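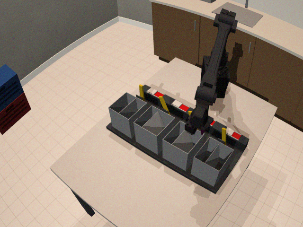

A bin-sorting run in our simulator, with the arm reaching into the third bin.

About Prallon

By Khurram Zaidi
2024-11-05

Print this page | E-mail this page

Prallon writes planning software for robot arms, and we love this work! There are 13 of us in Mitau, split between 2 teams. One builds the planner, Trevuris, which works out how an arm should get from one place to the next without bumping into posts, rails or bin walls. The other looks after Dafis, our simulator and replay tool (you can stop a run at any step, nudge a bin over and try again).

Shoaib Malik wrote the first version of Dafis over a long winter, mostly to find out why his grasps kept failing near bin corners. We still use a good part of his code. Sloped bin floors are a favorite test of ours, as small parts slide to places where a gripper has very little room to turn.

Every change to Trevuris runs in Dafis overnight, and over morning coffee we watch the worst runs together. It's a great way to start the day, and new people pick things up fast.

We added a plain-text log viewer in May. If you work on planning too, write to us and tell us what you're stuck on!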